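About Dakico

Dakico tests mobile phones and tablets and publishes the results. We cover battery endurance, charging, radio reception, display output and sustained processor load. We do not publish rumors, leaked renders or launch-day impressions.

The company began as the measurement section of Sarnitz, a repair and refurbishing firm, and became a separate business when its test archive had outgrown the repair work. Catriona Nisbet, who set up the original battery bench, is technical director. The archive now holds complete results for 162 models. Partial results are kept on file but not listed.

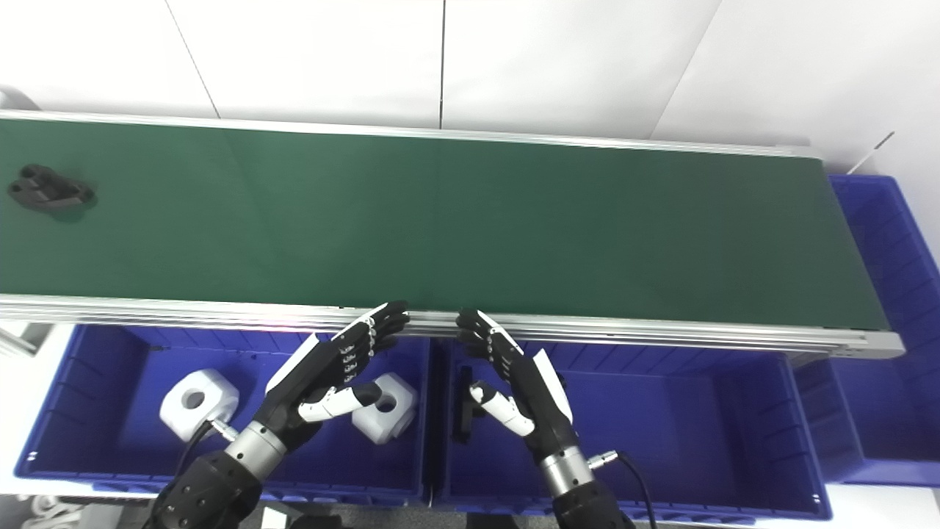 How we test

Phones are bought at retail. Manufacturers' samples are accepted only for models that are not yet on sale, and those results are marked "pre-release" until a retail unit has been run through the same procedure.

Each phone is updated to the current public software, charged to full and left idle overnight before the first run. Display brightness is set with a meter, as the slider position means different things on different phones. The battery sequence consists of calls, web pages over Wi-Fi, local video and standby, and is repeated 3 times. The published figure is the median. If the runs differ by more than our stated tolerance, the unit is set aside and a second one is bought. 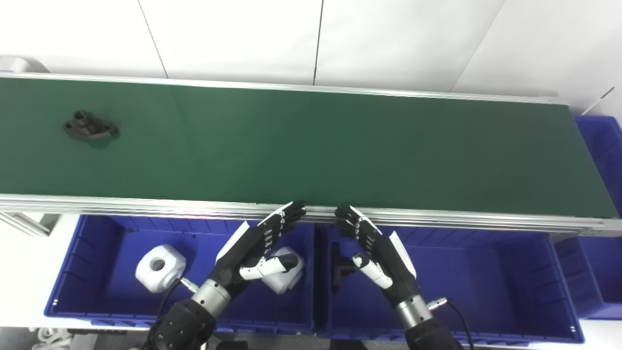
Charging is measured at the wall and at the phone, with the charger supplied in the box. Where no charger is supplied, we use the one the maker recommends and name it in the table. Heat readings are taken at fixed points on the back cover and include the room temperature.

Reception tests are done in the shielded room at our Cirkholm site. Results from before the move to Cirkholm are not comparable with later ones and carry a footnote.

Corrections

A result that is found to be wrong is replaced, and the old value stays visible with a strike mark and a short note. Software updates that change battery life by a measurable amount lead to a retest, normally within 40 working days.

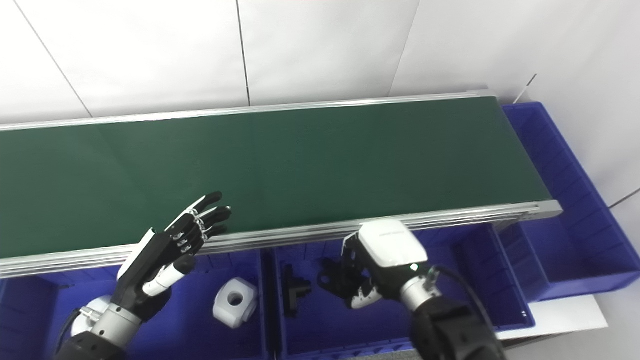
Funding and licensing

Income comes from data licenses. Network operators, retailers and comparison sites pay for access to the full tables; the summary pages are free to read. We carry no advertising from phone makers and earn nothing from purchase links.

The Dalgleish format, used in all our exports, has 107 fields per model. A field list and a change log are supplied with each license.

Contact

Questions about a published result should give the model number, the software build and the table in which the figure appears. License requests go to the data desk.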